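Workshop notebook — laundry corner
12 August 2025

OK, writing this up while the coffee is still warm, and mostly for Johanna, who missed this morning and will want to know why there are rags hanging off every chair back in the place. Short version: I finally did the big wash, sorted out the rag bins, and had a go at the fluff problem. Long version follows (sorry, it's one of those days).

The backlog first. We let it get away from us again over the summer. There were two full sacks behind the bench, plus whatever was stuffed in the bottom of the Pallari cupboard, plus the aprons. Total on the inventory sheet is 218 cloths, counting the microfiber ones Urs bought in June and not counting the shop towels, which I refuse to count. If anyone wants a number for those you know where the sack is.

Sorting took longer than washing, as always. I went with the piles Reto suggested last time and I have to say they work pretty well:

Lights — the white cotton and the cream dish towels. These go in hot, the full long cycle.
Darks — aprons, the navy and black rags, the red ones. Warm, normal spin.
Microfiber — on its own, always, no softener. Urs, I am looking at you.
Oily — NOT in the machine. They go in the metal can with the lid and Pirmin takes them away.

I did find one oily one in with the darks. It smelled like the Bech oil, so it's from the lathe side. Please, please smell your rags before they go in the sack. I know how that sounds.

First load was lights, full cycle, and they came out fine except for the old stains, which are just part of them now. I've decided to stop caring about stains. Johannes still thinks we should soak everything overnight in the Umance powder first, and I did try that with 10 of the worst ones, bucket by the sink, lid on. Pulled them out this morning. A bit better? The yellow went down, the gray stayed. I wouldn't bother for the ordinary ones. If somebody wants to try a longer soak go ahead, there's half a box left on the shelf.

Then the microfiber, and this is where the fluff comes in. They looked fine wet and then once they were dry they had little specks of white cotton all over them, exactly like the last batch. My theory had been that it came from washing them straight after the lights, with lint left sitting in the drum and in the fold of the rubber. So I ran them a second time, but wiped out the drum and the fold first with a damp cloth, and got a disgusting gray sausage of lint out of it! About as long as my finger. Second time the specks were mostly gone. Not a proper test, I know, since the cloths had also just been through another wash, so Reto, before you say it, yes, I should have split the batch. Next time half and half, I promise.

For now let's do it this way around: microfiber first, then darks, then lights at the end. And wipe the rubber fold between loads. It takes no time at all and there's a cloth on the hook for it.

Things I noticed along the way, in no order:

The detergent measuring cup is missing again. I used the cap from the bottle. 9 loads out of a bottle seems low to me, so I suspect we're all overdoing it.

The filter was due, so I did it before I started. Put a flat tray down first, the one from under the plants is the right height. I got out a washer, a paper clip and something that used to be a label.

The drying rack is too small for a full load of aprons. Hence the chairs. I'd love a second line across the back wall, there are already hooks on one side. Urs, could you have a look at whether that wall will take a screw?

Darks were the last load of the day (I know, wrong order, I hadn't worked out the new one yet). I like these best, they come out looking like something you'd be willing to put on. Bring the basket right up in front before you start pulling things out, otherwise one apron string catches and the whole tangle ends up on the floor and you get to do it again. I speak from experience — twice.

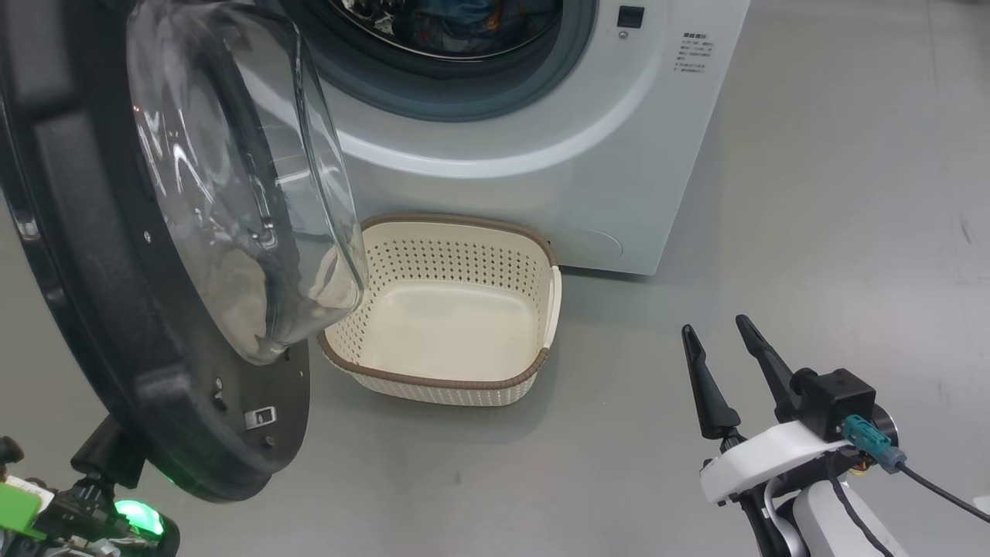 Page last changed: 12 August 2025, 16:40

The basket with the brown rim is the one for clean things, by the way. I know it's the nicer one and everybody grabs it, but the diamond holes in the sides let clean stuff air a little while it waits for rack space. Dirty rags go in the sacks. I'll put some tape on it with CLEAN in big letters if I have to.

And leave the door of the machine wide open when you're finished, all the way back, so the rubber can dry. Johanna asked me whether half open would do, because the door sticks out just where you want to walk. I'd say all the way for the first evening and then you can push it nearly shut. We had that musty smell all through June and I don't want it back.

Still to do:
- match up the apron strings, several are missing one side
- new measuring cup (or find the old one)
- split batch for the microfiber, wiped and not wiped
- ask Parnau if they sell the rack in the longer size
- empty the metal can, Pirmin

Johannes wants the folded rags stacked by color on the Pallari shelves and I've been doing them by size. I don't feel strongly. If you're the one folding, you get to choose, only please don't mix the two systems on the same shelf like last time. The aprons are on the chairs until they're dry, so bring your own seat to lunch tomorrow.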